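Choir Members Wanted for Our June Concert
Posted February 19, 2022

The Vostidcombe Community Choir is looking for new singers, and we would love to hear from you! We sang our first notes together in a borrowed classroom, and we've now outgrown two rooms since then. This June we're putting on our biggest program yet at the Hirano Hall, which seats 160 people, and we want a fuller sound to fill it.

All voices are welcome, but we're especially short on tenors and low altos. You don't have to be a soloist. If you sing in the car, at church, or along with the dishes, you're the kind of person we have in mind. The program is a mix of folk songs, a couple of spirituals and one long piece in 3 movements that we've been wanting to try for years (it has a gorgeous slow section in the middle).

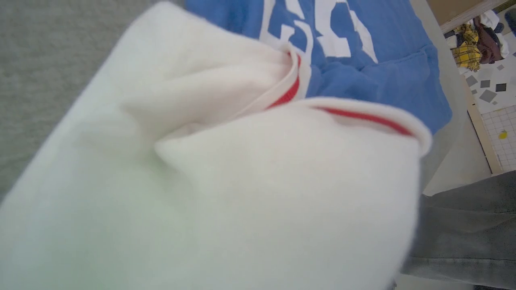
Do I need to read music to join?
Plenty of our singers learn by ear, and we send out practice recordings for every part.

Rehearsals are Tuesday evenings from 7:00 to 9:00 in the upstairs room of the Tristo Building, with a tea break halfway through. Please plan to make most of them, and all of the last three before the concert. Dues are $30 for the season and cover your sheet music. If that's a stretch, tell us and we'll work it out quietly.

We have no formal audition. Come to a rehearsal, sit with the section you think fits, and sing! Afterward we'll do a short range check at the piano so we can place you properly.

To sign up, leave your name and voice part (or "not sure") at the Tristo Building front desk. Street parking is free after 6:00.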